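**Workshop diary, Stirnness**
July 1, 2019

The workshop was opened at five past nine and work on the arm resumed at the wrist. The mounting plate had been refitted overnight by Shamim Khattak, who left a note on the bench asking that the screws be checked again after the first hour of use. This was done. One had to be turned a little further.

The morning was given to the grip settings. A closing force of 11 was tried first and was judged too weak for soft goods. It was raised to 16, and this value has been written on the card beside the switch. The spare motor from Pellau has still not arrived; a second letter has been sent.

After lunch the plush toys lent by Mrs Wilczyńska were brought out, the goose among them. It was agreed that the arm should take hold of the goose low on the body, beneath the neck, with the other toy left close beside it.

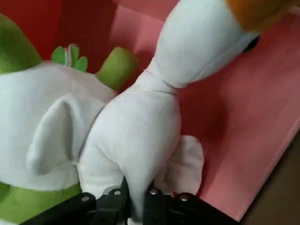 The log now stands at 1,437 entries, and a copy is to be taken to Stutside before the next session. It is requested that members enter the grip setting on every line, including those where it has not been changed. Several lines from March lack it and cannot be used.

The cable at the elbow remains too short. A longer one is to be cut tomorrow. Workshop closed at 5.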